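Floor Dierckx
@floordierckx
Thread on the Lūse "split" story. I read the fan translations, the two tabloid pieces and the label statement last night. Most of what is going around is one claim copied many times. 1/14

Background for anyone who doesn't follow Dutch-language pop. Lūse is a duo: Evelien Michiels sings, Siebe Dekker plays keys and produces. Three albums. The third, Dustia, came out in the spring. 2/14

The rumor: they broke up in July, as a couple and as a band, and the remaining dates are being played under contract. Note that this is two claims. They have never confirmed the first relationship, so half of the headline reports the end of something that was never on record. 3/14

Source one is a post on a fan board. A user says a cousin worked load-in at the Lultden festival and saw separate dressing rooms. The post has no photo and doesn't name the cousin. It had 438 replies when I checked. Replies are not evidence, but the first tabloid piece cites the number as if they were. 4/14

On dressing rooms: the Lultden backstage plan is public, it's in the accessibility PDF. Every act on the main stage gets two rooms. Every act. The brass band got two rooms. 5/14

Source two is the unfollow. Evelien's account stopped following Siebe's. This is correct. It also stopped following the drummer, her sister, the label and a bakery. The account went from following 1,000 people to following 95. Someone cleaned out a list. 6/14

Several posts crop the screenshot so only Siebe's name is visible. The uncropped version was in the original post and you can still find it. If you are sharing the cropped one, please swap it. 7/14

Source three is the Bavico ad. Siebe appears in the new one alone, and the previous one had both of them. The tabloid calls this "telling." The credits list it as part one of a series, and part two has not been released. I would wait for part two. 8/14

Now the label. Cor Vandenberghe handles press for them and his statement is two sentences: the tour continues as planned, and the label does not comment on the private lives of artists. Both pieces quote only the second sentence. 9/14

There is also a "Cor" quoted in the second piece as saying things have been "cold on the bus." That is Cor Verbeke, a different person. He drove the support act's van on the previous tour and by his own account has not met either of them this year. Half the reposts attribute his line to the label's press officer. 10/14

What would count as evidence: a statement from either of them, a canceled date, or a change in the writing credits. I checked the credits. The single registered in July lists both names, same order as always. No dates have been pulled from the venue pages as of 11 p.m. 11/14

What I can't rule out: that they are splitting up. People do. I have no inside information and I'm not claiming the opposite of the rumor. My point is that the three items offered in support of it don't support it. 12/14

Two corrections to my own posts from earlier. I wrote that the first tabloid piece had no byline - it does, at the bottom. And I said the fan board thread was locked. It was moved to the off-topic section and is still open. 13/14

Replies are on for people I follow. If you have a link to a primary source, send it and I'll add it below with credit. Please don't send me the cousin. 14/14

Addendum, next morning. Someone sent the radio interview the second piece refers to. I listened to the whole thing. Evelien is asked whether Dustia is the last album and answers, "It's the last one we've made." The host laughs. The article prints the first three words and stops there.

Addendum 2. The article has been edited. The full quote is in now, the headline is the same, and there is no correction note. The old version is archived if you want to compare. I'm muting the thread for the day.
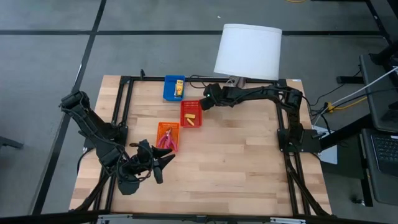 Black arms on the frame, butcher-block tabletop, gray carpet.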